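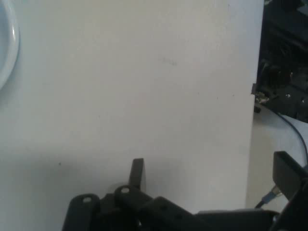

Kitchen and dining room check, Manzano guest house
Sep 23, 2020

1. Table tops wiped. Partly. A white top still has a small smudge and one dark speck. Please wipe again before the plates are set.

2. Fire extinguisher near stove. OK. The pin is in place, the label can be read.

3. Fridge temperature. Not OK. The Vodine fridge showed 14 degrees. Food was moved to the second fridge, repair is asked.

4. Gas hose. OK, no smell. To be changed in up to 3 months.

5. Exit door, room 104 side. Opens well, but boxes stand in the corridor. Remove them today.

6. First aid box. Burn gel is missing. Ordered from Idton.

Next check: after the fridge repair.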